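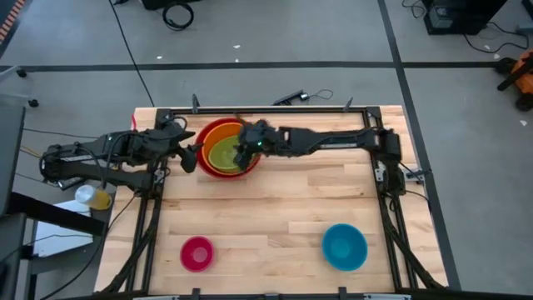

General Fragrance Talk

Decanting a 100 ml bottle into travel sprays

vetiver_row
Monday, August 19, 2019
I have a big bottle of Maline that I wear maybe twice a month and I want to move part of it into small sprays. Is it going to turn faster once it's out of the original? The bottle is from a May order and still smells fine. Also, is a funnel good enough or do I need a syringe?

Luteo_fan
Syringe. Funnels waste juice on the sides and you get air bubbles in the neck. Blunt needle, pull slowly, leave a little room at the top of the spray.

soapdish
I've used a steel funnel for years and lose a few drops at most. A syringe won't help if your bottle has a crimped sprayer you can't take off. Maline is crimped, or mine is. You have to spray into the vial.

vetiver_row
Mine is crimped too. I hadn't thought of that.

basenote1636
Then spray it straight in. Take the actuator off, put a piece of tubing over the stem and the other end in the vial. It took me 30 sprays to get close to 4 ml from my bottle of Xaba, so it isn't quick. Stop now and then and let the foam settle.

Luteo_fan
OK, for a crimped bottle I agree. I still wouldn't use a funnel for anything that unscrews.

cedarcloset
I'd leave it alone. Every decant I've made went flat on top after a year. The citrus in Maline is the best part of it and that's the first thing to go.

soapdish
That hasn't happened to me. I have 14 decants in a drawer, the oldest over three years, and Luteo is the only one that changed. Are yours plastic?

cedarcloset
Glass, from Doltum. Kept in the bathroom, though.

soapdish
I'd look at the bathroom before I blamed the glass.

cedarcloset
Could be. The full bottles in there are fine – but they're also in their boxes.

basenote1636
Doltum sprayers leak a bit at the collar. I wrap mine with tape. Label them too, I have two I can't identify.

vetiver_row
Thanks all. I'll do one small glass spray with the tubing and keep it in the dresser. If the top goes flat I'll post back.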